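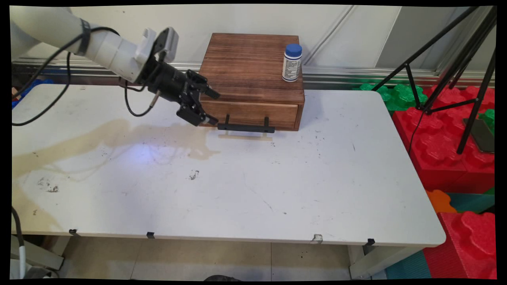 Arm over the drawer box, gripper at the front. Bottle with the blue cap on top.

Home Notebook Entries Orders Wiki Search

Monday, August 31, 2020
Posted by Maribel Salazar

Budget stuff, mostly, so I can find it again when Wellington asks me for the third time. The equipment request for the drawer work has to go up the chain before the January round, and I'd like it to be one list this time (last year we sent four little ones and got half of each!).

Grippers first. The two-finger one is fine on the bar handle but we have exactly one, and when it's out for repair the whole table sits idle. I want a spare set of fingers at minimum. Rellau quoted 11 weeks on a complete gripper, and fingers alone are supposedly in stock – Zoila is calling them to get that in writing. Drondora has something cheaper but needs its own adapter plate, and Umesh says the plate costs nearly as much as what we'd save. Leaving Drondora off unless he changes his mind.

Wrist camera: keep the one we have. I went back and forth on this all morning. A second one for the shelf would be lovely but I'd rather spend it on cables. Look at how the cable hangs off the wrist and loops under the gripper, and then the long one running down the left side of the table. I'd like a proper cable dress kit for the arm, plus a couple of spare cables in the longer length. Henao sells the kit, 78 dollars, and that's going on the list no matter what.

Table: the top is scuffed and stained and I'm not going to pretend I care much, but Fidelina wants a cleaner surface for the vision side, and she has a point about the specks. A new top is more than I want to ask for. Stukalano does a matte sheet cut to size for around 45, so let's try that first and see if the clips still fit over the rim with it on.

More props too. One wooden box is not a test set. I'd like 4 more with different handles – knobs, a recessed pull, whatever the thrift store has. Petty cash, doesn't need to be on the request.

To do: Zoila – Rellau. Me – measure the table before ordering the sheet. Umesh – check whether the service plan covers the wrist, I can't find our copy.

Last updated by Maribel Salazar, same day, after lunch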